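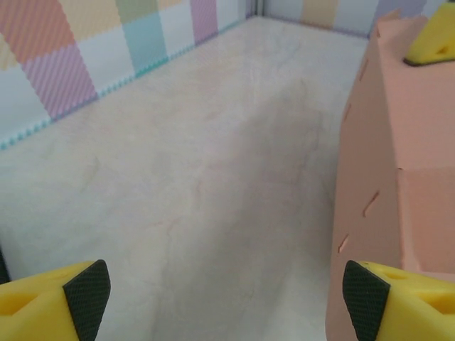 The Registry of Deposits at Urmont accepts articles left in trust by residents of the valley, and returns them when the conditions of the deposit have been met. Its rules are printed on the inside cover of every ledger. Under Rule 30, a container received without a statement of contents shall be described in writing from the outside before any question of opening it is raised. The description entered for the article from Sendlow reads, in full: "One box, pink, of matte and slightly mottled surface. Short slanting slits cut in the side. No explanation of same." The last sentence was struck out by the Registrar, who held that an absence of explanation was not a property of the box, and was then restored by the Deputy Registrar, who held that it was.

The Deputy Registrar at that time was Svenja Zaugg. The Registrar was Milan Verbeke, and had been for longer than the ledgers in the front room could show.

The deposit had come by the carrier De Haan in the ordinary Thursday delivery, on 2025-02-06, together with a clock, a rolled carpet and a case of legal papers from Wutcombe. The clock and the carpet were entered before noon. The papers were refused, as papers from Wutcombe generally were, and went back on the same van. The box remained on the receiving table through the afternoon while Ms. Zaugg looked for the letter that should have accompanied it.

The letter was found the following week inside the carpet. It was signed by Clotilde Tanguy, of Mill Row, Sendlow, and it was brief. Mrs. Tanguy wished the Registry to keep the box until it was asked for by the person who knew what the slits were for. She enclosed the fee for one year. She did not say who the person was, and she asked that no inquiry be made of her neighbors, whom she described as helpful.

Mr. Verbeke read the letter twice and observed that the condition was irregular but not void. The Registry had in the past accepted deposits payable to the first person to cross the Urmont bridge after a frost, and to any tenor. It had once held a saddle for a horse. A condition was acceptable if an officer of the Registry could determine, on the day, whether it had been fulfilled.

"Then one of us must know what they are for," said Ms. Zaugg.

"One of us must be able to tell," said Mr. Verbeke. "I would call that a different requirement."

He directed that a second letter be sent to Mill Row, asking Mrs. Tanguy to lodge the correct answer under seal. It was returned by the post office unopened. Mrs. Tanguy had died at home four days after the delivery. The postmaster at Sendlow expressed his regret on the official card.

The matter was accordingly placed on the list for the quarterly session, as item 85, between a dispute over storage charges and the repainting of the stairs. In the meantime the box was assigned a place on the long shelf in the east room, where it was dusted on the usual schedule and where, it must be recorded, the staff began to visit it.

These visits were not authorized. They were not forbidden, either, and the register of the east room shows that they took place mainly at the end of the midday break. The bookkeeper believed that the slits had been cut to admit air, and that Mrs. Tanguy had at some time kept silkworms. The night porter believed that ribbon had been passed through them, and brought a length of ribbon from home to demonstrate. He was asked to take it away again. A junior clerk said that they looked to her like the marks a person makes when trying out a new knife. Ms. Zaugg thought well of this suggestion and wrote it down, but she could not see why anyone should leave such marks in trust.

Mr. Verbeke offered no opinion. He was seen on several evenings standing before the shelf with his coat on. On one of these evenings he turned the box to face the other way, and in the morning Ms. Zaugg found it so and let it stand. The change was noted in the ledger.

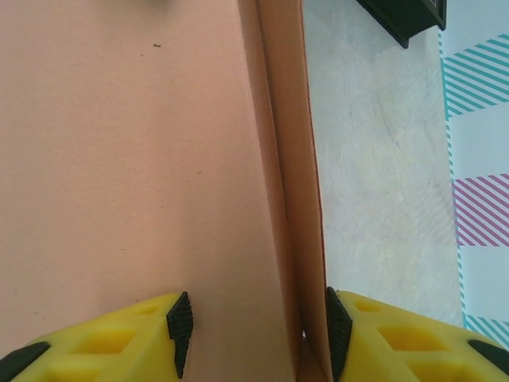
Deposit from Sendlow, plain side, seen closely.

The first claimant appeared in the spring. He was a nephew by marriage, and stated that the slits were for hanging the box on a wall. He was invited to say what the box would hold when so hung, and said that it would hold letters, or possibly brushes. Ms. Zaugg thanked him for his time. The second claimant, a dealer, stated that they were decorative. The third stated that they were for nothing at all, and gave this answer with such confidence that the session was adjourned for 40 minutes while the officers conferred in the corridor.

It was the view of Ms. Zaugg, as set down in the minutes, that the third answer had to be considered seriously. A woman of Mrs. Tanguy's age might well leave behind her a question that had no answer, so that the thing would be kept. The Registry would then be bound to return the box to whoever first said so.

It was the view of Mr. Verbeke that the letter spoke of a person who knew. The third claimant did not know. He had supposed, and had supposed in a loud voice.

The claim was denied by the casting vote of the Registrar. The claimant asked for his travel expenses and was given a form.

In August the Registry closes its public counter for two weeks, and only one officer is in attendance. That year it was Ms. Zaugg. On the second Tuesday, at a time of day when the blinds on the street side are kept down, the bell was rung by a man in a gray work jacket, who gave his name as Amnuay Tanasarn and apologized for the hour. He had been told that the counter was closed. He had come from the coast by two trains and did not think he would be able to come again before winter.

Ms. Zaugg informed him that no deposit could be released during the closure. She then asked him which deposit he had come about.

He said that he did not know its number. As a boy he had boarded with Mrs. Tanguy for part of a school year, while his mother was in the hospital at Wutcombe. He had not liked it there at first. He had not had much English, and the house was very quiet. In the evenings Mrs. Tanguy sat across the kitchen table from him with some piece of work, and he sat with his schoolbooks, and for a good many weeks that was all.

"And the box?" said Ms. Zaugg, who was aware that she ought not to have mentioned a box.

He did not appear to notice. She had given it to him to keep his things in, he said, and he had told her that he would be leaving soon and did not need it. She had said that in that case they would keep a record. Each time a letter came from his mother, Mrs. Tanguy would make one cut in the side, with the small knife, and when his mother was well they would stop.

"There were not many letters," said Mr. Tanasarn. "She found it hard to write lying down. Mrs. Tanguy cut them on a slant. I asked her why, and she said that it was easier on the wrist."

Ms. Zaugg asked whether he could say how many there were.

"Four," he said. "Then she came for me herself."

The Deputy Registrar went to the east room. The box was standing as the Registrar had left it, with its plain side outward. She turned it around and looked at the side of it for a while, and then she came back to the counter and explained to Mr. Tanasarn that the rules concerning the closure had been in force for about a century and could be suspended only by the Registrar in person. Mr. Verbeke was at that time at his sister's house, where there was a telephone. The call is recorded in the August accounts at the evening rate.

He listened to the whole of it without interrupting. When she had finished, he asked whether the claimant had been shown the article at any time before giving his answer. She said that he had not. He asked whether she was satisfied. She said that she was.

"Has he somewhere to put it?" asked Mr. Verbeke. "He has two trains."

Ms. Zaugg looked through the glass of the inner door. Mr. Tanasarn had seated himself on the bench beneath the notices and had taken off his jacket, and was folding it with the lining outward, so as to make a wrapping of it.

"I believe he has seen to that," she said.

The release was entered under her signature, and countersigned on the Registrar's return. The unspent part of the fee was calculated and refunded to the estate. Under the heading Description, where the original entry stood with its last sentence struck out and restored, Mr. Verbeke struck it out a second time, initialed the margin, and asked the junior clerk to bring him item 86.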